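Flollberg starts simulated rehearsal of tidying robot for its housekeeping teams

BUKULORA, May – Flollberg, operator of serviced apartments, has started to rehearse room tidying with a two-armed robot in computer simulation. The software is supplied by Dullard. The first task in the program is small and very common in the work of our teams: a book left by a guest must be carried from one room to another. 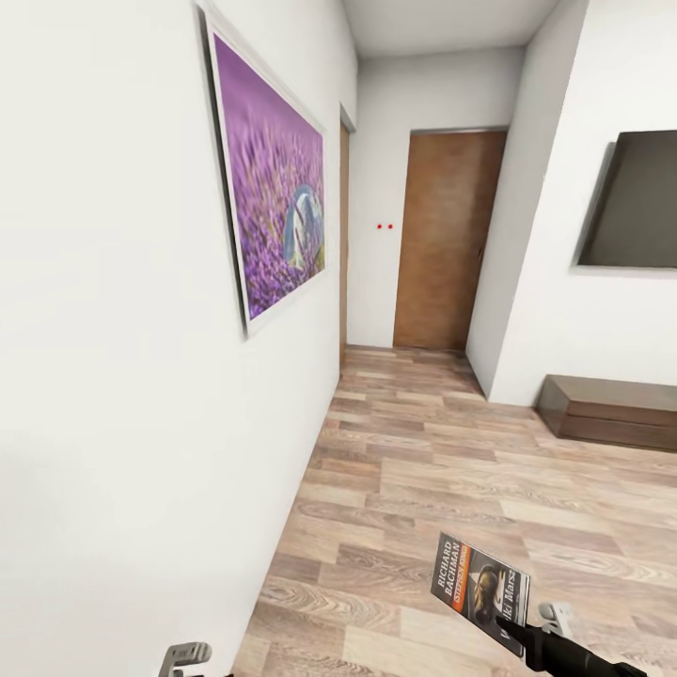
Housekeepers at the Bukulora site walk the corridors many times in a shift only to return such items. The company wishes to give this walking to the robot, named Jin, and to keep the cleaning and the final room check with the staff. No position will be cut because of the program.

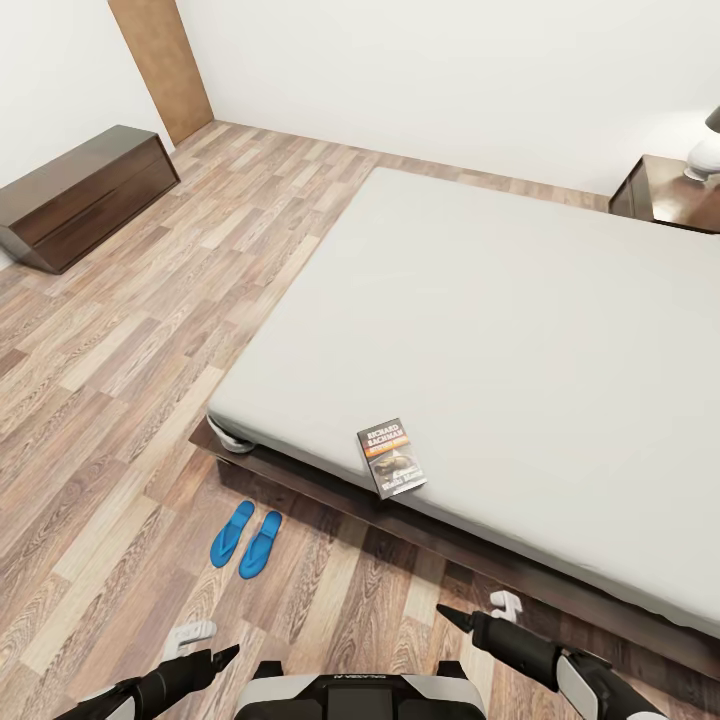
A group of 30 housekeepers helped to write the rules for the rehearsals. They decided which items Jin may pick up and which must wait for a person. Their shift plan will change in 3 steps, and each step will be discussed with the teams before it begins – this was their own request. 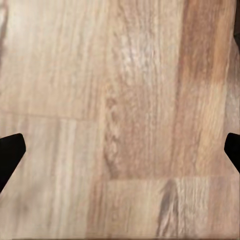

Flollberg plans 3,000 simulated runs before a robot enters a real apartment. Training for staff takes 4 hours, is paid as working time, and includes how to stop the robot and how to report a mistake.

Press contact: Flollberg Press Office, Bukulora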